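Gripping a bin by the rim: where should the fingers go during a hand-held demonstration?
Posted in Teaching by Demonstration

Posted by skastby_lab

Our group at Skastby is preparing a set of household tasks to be shown by hand, using a two-finger gripper held by the operator. One of the tasks is emptying a small trash bin. The written procedure states only that the operator should "grasp the bin securely and tilt it." Of the first 44 demonstrations, six were rejected at review for an unstable grasp. May we ask whether other groups require a fixed grasp point, and whether a liner at the rim should be treated as a fault?

Posted by Mtshali Training Desk

We do not recommend a single fixed point. A policy trained on identical grasps tends to perform poorly when the bin is presented at a different angle. Our guidance defines a permitted zone on the rim and leaves the choice within that zone to the operator. 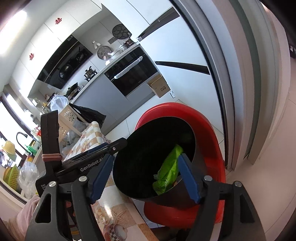 Grasp placement should be specified by the relation of the two fingers to the wall of the bin. One finger belongs on the outside and the other on the inside, so that the rim is held between them. With a light cylindrical bin such as the black one shown, tilted so that the mouth is open to view, this grasp also leaves the interior visible for the reviewer. The green bag lies on the pinched side of the rim, and we would accept such a demonstration provided that the bin does not slip in the remainder of the recording. Liner contact is noted in the log but is not in itself a ground for rejection.

We would add the following points for your procedure:

- Close the gripper fully before tilting begins. Simultaneous closing and tilting is difficult to separate at the labeling stage.
- Hold the final pose for one second before release.
- Vary the starting position of the bin between demonstrations — a change of a hand's width is sufficient.
- Record failed grasps under a separate task name. Do not delete them.

Posted by falteva_user

We collect up to 200 per task and let the reviewers sort it out. Remote control was slower for us on anything with a bag in it. Hand-held is fine.

Comments

haltar_ops: Does the one-second hold apply at the start as well? Our template asks for it at both ends.

Mtshali Training Desk: At the end only. A pause at the start is permitted.

skastby_lab: Thank you. The procedure will be amended to define a rim zone, and the rejected demonstrations will be reviewed again.

Related items
Naming conventions for failed demonstrations
Remote control or hand-held: choosing a method for soft objects
Haltar review template, revised fields
Operator fatigue in long recording sessions

Last updated: February
Views: 1359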